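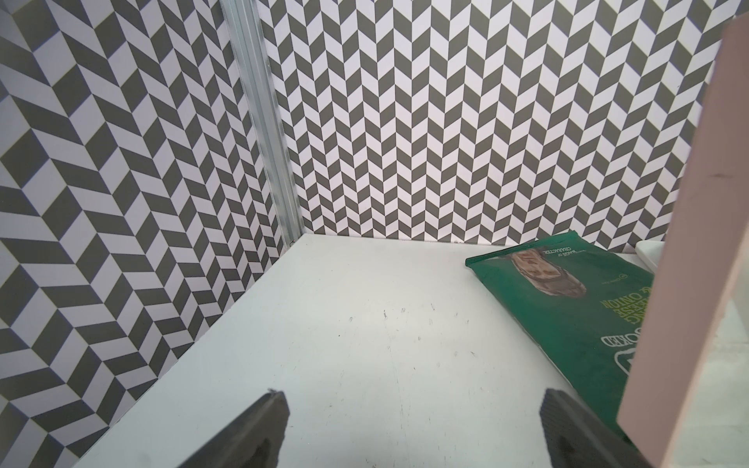
Drovance wrote in the comments under my last post that if the machine only does the dull picking, what is there to lose? I've had a few messages along those lines, so I'm putting it as a proper post.

I work on the packing side at a snack and sundries wholesaler. In June we got a robot arm on one bench. It picks up bags of crisps and the like and puts them where they're meant to go. The supplier is a firm called Rutine and the sales talk was 3000 picks a shift. I have yet to see a shift where anyone would swear to that figure. When a bag lies upside down or at a slant, or gets half hidden behind something, one of us goes over and sorts it out.

There are 44 of us on the floor. Management say no jobs will go, but two people who left in the summer haven't been replaced, and my job sheet now says "cell support" on top of everything I did before. Same pay. Has anybody been through this and got anything in writing? And is "cell support" a real job or just a name for standing about waiting for a gripper to drop something?

Posted by Sukeck, Saturday, September 14, 2024

---

**Matheson**

It's a real job, but only if you make them write it down. We had the same thing at a bakery depot. For the first few months everyone "helped out" with the arm, so the time spent on it went nowhere. On paper the arm looked brilliant because our minutes were booked to packing.

What I'd do:

- Keep a plain log of every time you're called over. Time, what was wrong, how long it took. A notebook will do.
- Ask for the written risk assessment for the bench, and ask who is allowed to reach in and what has to be switched off first. If the answer is vague, don't reach in.
- Ask what the target is for *your* packing on days you're also on support. Ours stayed exactly the same until somebody asked.
- Take it to your rep if you have one. If you don't, go in as a group. One person asking gets treated as a moaner.

"No jobs will go" is a sentence worth very little. They can keep to it for years and still shrink the place by not hiring. Ask about vacancies instead, with a date attached.

We did get a regrade in the end. It took over 4 months and it wasn't much, and two of the people who had done most of the fiddling had gone elsewhere by then.

On the pick figure, ask whether it counts attempts or bags that ended up in the right place. Ours counted attempts.

---

**Drovance**

I still think you're all looking at the bad side. My back is a lot better since we stopped lifting and sorting by hand. Get trained up on it and you'll be the one they keep.

---

**Sukeck**

Drovance, glad about your back, but crisps weigh next to nothing. The lifting here is pallets and cartons and the arm doesn't touch those. As for training, we got one morning, and most of it was how to press the reset.

Matheson, thank you, the bit about attempts is exactly what I wanted. I've asked the shift manager which one it is and he's "finding out". Log started. I'll ask for the risk assessment on Monday and post whatever they give me.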